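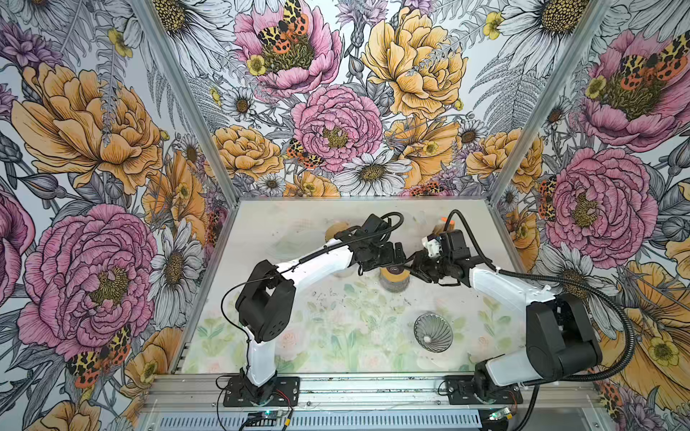

Peonies, ferns and moths on the wallpaper, with a pale floral print on the work surface.

Search Search the magazine

The second half of the season

By Smaranda Onu

When Giuliana Cárdenas tore the ligament in her left knee, she was two metres from the ball and no player was touching her. She remembers the sound, and she remembers that the referee let the game continue for a moment. It was October, the eighth minute, and Standalel were already losing to Fesport.

"I wanted to stand up and say sorry to the bench," she tells me. "I thought I had only slipped."

A knee like this asks for many months. Cárdenas, a midfielder who had missed 2 matches in her whole career before that evening, was told to forget the rest of the season. She did not forget it. She went to every home game and sat high in the stand, where the seats are cheap and the wind comes from the river, and she wrote down what she saw in a school notebook.

At the beginning it was only to pass the time. Then the coach, a quiet man whom all the players call Cotton, asked if he could read it. He found pages about the space behind the full-backs and about how the team became slow after the first hour. Some of it he knew already. Some of it, he admits, he did not like to read.

The first months of the rehabilitation were boring, and she does not try to make them sound better. In the morning she did the bending exercises, after lunch the bicycle, and in the evening ice. The physiotherapist allowed her to run in a straight line in the spring, and she ran 300 metres and cried in the car afterwards. Turning came much later. She is still careful when she turns to the left, and she says opponents have noticed it.

Her return was at the Espinoza ground, in front of 2,410 people, which for this league is a good crowd. She came on for the last quarter of an hour with the score level. Her first pass went directly out of play. Her second was better, and after it she stopped thinking about the knee until the final whistle, when she had to walk down the stairs to the dressing room.

The match finished without a winner. Cotton has kept her mostly as a substitute since then, and she does not hide that this makes her impatient. They speak about it often, sometimes loudly. On the evening when I visited, she had trained for the full session and was now waiting for a lift home, with a new notebook on her knees. She would not let me look inside it.

Related
Why young goalkeepers change clubs so early
Fesport look for a new captain
A winter on artificial grass

Contact us | Copyright, all rights reserved | Back to top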